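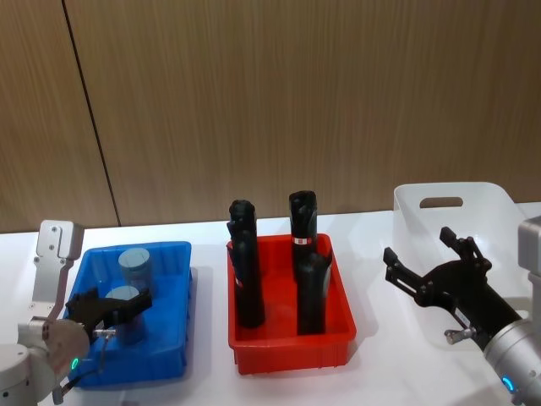

Rarkera Community Help
Home and Household > Trash, Recycling, Compost

Is paying extra for pre-sorted recycling worth anything, or is it just a feel-good fee?

Posted by mudroom_skeptic
29 December 2022

We moved to Kaplan in February and our building uses a private hauler called Vosteo. The normal plan is one big recycling cart for everybody. Now they are pushing a "Clean Stream" plan where every apartment sorts its own stuff into separate bins (paper, metal, plastic) and pays $21 more a month. The flyer says sorted material is "up to 3 times more likely to become something new." More likely than what? There is no source and no phone number, only a web form.

I don't mind the sorting. I grew up rinsing cans. What I mind is paying someone for work I just did for them. I also watched the truck last week and as far as I could tell everything went in the same hole, though I was on the third floor and there was a tree in the way.

So, has anyone had this plan or one like it? Does the sorting survive the truck? And what do they do with the awkward things like takeout cups, where the lid and the cup might be two different plastics? The flyer has a whole paragraph about cups and I have read it four times and still couldn't tell you what to do with one.

Please don't tell me every little bit helps. I want to know if THIS bit helps.

Comments on this post
oldpipe: Our flyer said "up to 3 times" too. Up to is doing a lot of lifting there.
mudroom_skeptic: Right, zero times is also up to 3 times.

hallway_light
Marked helpful by the original poster

I had a similar plan in a 134-unit building, different hauler, for a little under two years. I was on the fence the whole time and I still am, but I can tell you what I found when I pushed.

First, the truck. One opening doesn't prove it all gets mixed. Some trucks have a divider inside, and some haulers send a second truck on a different day. Some of them do just dump it all together, too. The way to find out is to ask for the name of the place where the load goes, then call that place and ask what they accept from that hauler. I did this. The hauler took three weeks to give me a name. The plant picked up on the second ring and told me our paper came in separate and everything else came in mixed. So we were sorting metal from plastic for no purpose at all, and they charged us for it.

Paper is where I would grant them something. Paper that rides around with half-full soda bottles gets soaked and greasy, and a mill doesn't want that. Keeping paper apart from the rest makes sense even if you never pay a dime for it. Cans are easy for a plant to pull out of a mixed load with magnets and such, so I'm not convinced you sorting them at home changes much.

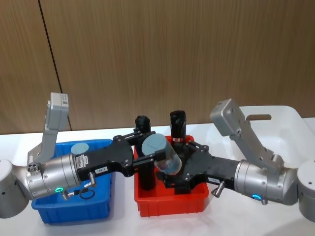
As for the cups, the rule changes from place to place, so I don't trust any flyer that gives one answer. Look for the number on the bottom of the cup and then on the lid. A clear cold-drink cup is often a 1, but it could also be a 5 or a 6, or the compostable kind, which you don't want in with the others. Lids can be a different number from the cup they came on. Our plant wanted lids off and thrown out because small flat things slip through the machinery. A friend's plant one county over wanted lids on. Neither of them could explain the other one's rule to me. Call and ask, then write the answer on masking tape and stick it on the bin, or you will be arguing with your household about it forever.

What I would do in your spot is ask Vosteo for these in writing:

The name and address of the plant
How much of the sorted load gets rejected, and who decides
Whether the sorted bins are tipped into separate compartments
Whether you can drop the plan without a penalty

If they dodge the first one, keep your $21.

Comments on this reply
mudroom_skeptic: This is useful, thank you. Sent them the list through the stupid web form. Will report back if a human answers.
tin_lid: The rejection question is the one they hate. Ours said "industry standard" and would not say what the standard was.

greenstairs

We have Clean Stream and love it!! The bins are sturdy and it made us more aware of what we buy. Also they sell Evex bags for the food scraps and those work great, no smell. I think if everybody did it things would be a lot better. You get used to the sorting in a week or so. Don't overthink it.

Comments on this reply
oldpipe: Do you know where it goes after pickup?
greenstairs: To the recycling center I assume.
oldpipe: Ok.

backlot

Check your lease before you do anything. In my old building the landlord signed up for the premium plan and passed the fee along as a "utility adjustment," and all 4 of the apartments on my floor paid it for months before anyone noticed the line. Half of them had never even picked up their bins from the office.

I would also look at whether the town runs a drop-off site. Ours is free and you throw the stuff in the right container yourself, so at least you see it land there. You don't see what happens after that, and I won't pretend I know. Cardboard and cans I feel okay about. Plastic tubs and cups, I have my doubts, and I mostly quit buying drinks in them. That saved me more than the plan would have cost.

The "up to 3 times" line would bother me too. Ask them for the low end.

Sign in to reply or follow this thread.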